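第三章　挂，还是叠：衣物晾挂与收纳的几个可疑前提

本章要点
衣架与衣物的配合；牛仔裤的挂法；落地衣架的承重与摆位；“先分类再动手”这一步值不值得做。

家政类教材写到衣物收纳，总爱从一句话开始：能挂的都挂起来。这句话流传很广，本书的旧版也收过。编写新版时我们把它删了，原因很简单：找不到可靠的依据。挂起来的衣服容易看见，取用方便，这一点没有争议；至于挂着就比叠着更平整、更耐穿、更省地方，三条里至少有两条要看是什么衣服、什么衣架、挂多久。针织的领口挂上一个夏天，肩头多半会顶出两个鼓包，这样的衣服读者家里恐怕也有几件。

另一句常见的话是“统一衣架，衣柜立刻整齐”。Gallora的衣架套装就是这么宣传的，一套40个，颜色一致，价钱不低。整齐大概是整齐了，衣服却没有因此少一件。本章不反对买衣架，只是希望读者先弄清自己手里的衣架够不够用、合不合肩宽，再谈颜色。混用几种颜色的塑料衣架，对衣服本身毫无影响。

3.1　从一堆衣服到一根横杆

把衣服从一堆变成一排，动作并不多：拎起来，理顺，穿进衣架，挂上横杆。教材往往把它拆成八步甚至十步，每一步配一条注意事项，读起来很像回事，做起来谁也不会照着念。我们的看法是，真正影响结果的只有两处，一处是衣架从哪里进，一处是挂上去以后肩线正不正。

先说衣架从哪里进。圆领衫的领口有弹性，很多人图快，直接把衣架从领口塞进去。一次两次看不出什么，次数多了，领口就松。从下摆往上穿要多花一点工夫，领口可以少受一次拉扯。有人主张无论什么衣服一律从下摆穿，这也过头了：衬衫和有扣的开衫，解开扣子从前面套进去就行。Polo衫介于两者之间，门襟的扣子解到底，开口通常够用。

再说肩线。衣架比肩宽窄，衣服会往中间塌；衣架比肩宽宽，袖子上就会撑出尖角。成年人的衣架拿来挂童装，尖角几乎免不了。检查的办法是退后一步看，两边袖子垂得是否一样。这个办法不精确，可也没有哪种精确的办法值得在家里使用。

牛仔裤是另一回事。它重，腰头厚，口袋布又常常翻在外面。拿起来的时候抓腰头比抓裤腿好，整条裤子会自己垂顺，口袋布翻没翻出来也一眼看得到。若是从一团里随手拽，多半先拽到一截裤腿，接着还得倒手。 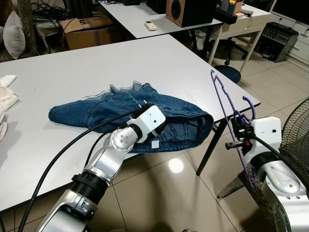
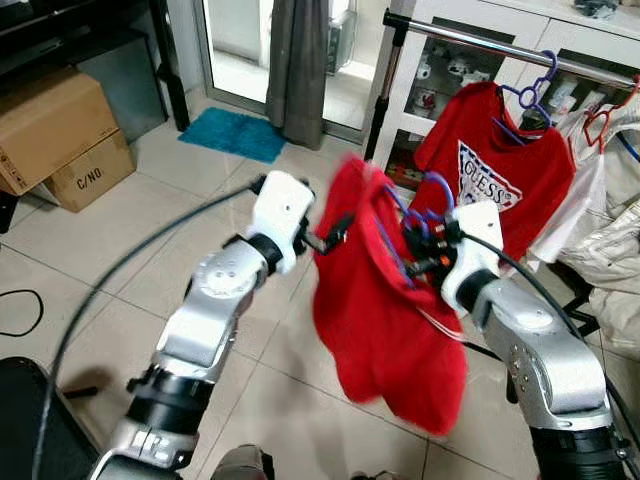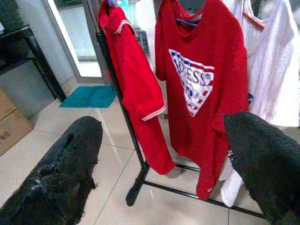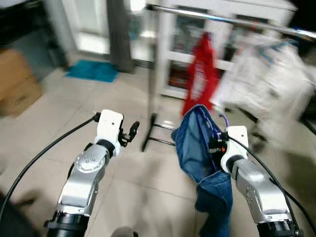
牛仔裤与衣架

说到牛仔裤用什么衣架，意见向来不一。一派主张对折搭在横档上，一派主张用夹子夹住腰头，还有一派干脆说牛仔裤不该挂，叠好放进抽屉了事。三派都有道理，也都夸大了对方的毛病。对折搭放的折痕，穿半天就淡了；夹子的印子留在腰头上，上衣一盖谁看得见；叠放占抽屉，但抽屉本来就是用来放东西的。本书不作统一规定，只提醒一件事：普通塑料衣架若没有横档，就不要勉强拿来挂裤子，裤子滑下来是早晚的事。

Laizer的裤架在包装上写着“98%防滑”。这个数字是怎么得来的，用了什么面料，挂了多久，包装上一个字也没有。读者以后会遇到许多类似的说法，不妨养成习惯，先问分母是什么。

3.2　落地衣架能承受多少

落地衣架的说明书上常写一个承重数字，以Dovodik的单杆款为例，标的是20公斤。这个数字通常指重量平均分布在横杆上的情形。实际使用时，人总是习惯从离自己近的一端挂起，厚的、湿的又常常挤在一处，横杆受力偏在一边，立杆底座先吃不消。所以同样一个架子，有人用了几年没事，有人挂几件厚外套就歪了，未必是质量有差别。

摆位也值得说两句。许多书建议把衣架靠墙放，理由是稳。靠墙确实不容易碰倒，可是晾湿衣服的时候，贴墙那一面通风差，干得慢，墙面也容易返潮。放在屋子中间四面透风，又妨碍走路。折中的做法是离墙留出一臂的距离，晾干之后再推回去。地面若是瓷砖，底脚有橡胶套的架子不易打滑，橡胶套丢了的要尽早补上。

衣服挂上去的顺序，本书旧版主张“由长到短，由深到浅”。我们问过Timness家政实训室的学员，记得这条规则的不少，照着做的很少。顺序排得再漂亮，洗过一轮就乱了。倒是把常穿的放在伸手最方便的一端，多数人不用提醒也会这么做。

3.3　先分类，还是拿到什么挂什么

分类的好处常被说得过大。衣服只有一小堆的时候，先分上衣、裤子、毛巾，再一类一类处理，等于每件东西拿两遍。拿到什么处理什么，反而快。只有在衣物很多，或者家里几口人的衣服混在一起时，分类省下的走动才抵得过多拿一遍的麻烦。究竟多少算“很多”，我们没有好的数据，各家房间的布局也不同，读者可以自己试。

试的方法如下。同一批衣物，先不分类，直接挂或叠，记下用时；隔一次洗衣，再分类后处理，同样记下用时。每种做法至少重复2次，不要凭第一次的印象下结论，头一回总是手生。记录时注明衣物种类和衣架是否够用，中途去找衣架的时间也要算进去，很多人在这里悄悄把表停了。

本站使用Cookie以改善您的浏览体验。继续阅读即表示您同意我们的Cookie政策。　接受　管理设置

3.4节开始讨论叠放。在那之前，请先翻一翻自己的衣柜，找出一件挂变形了的衣服，看看变形的位置在肩、在领还是在下摆，并把它带到课堂上来。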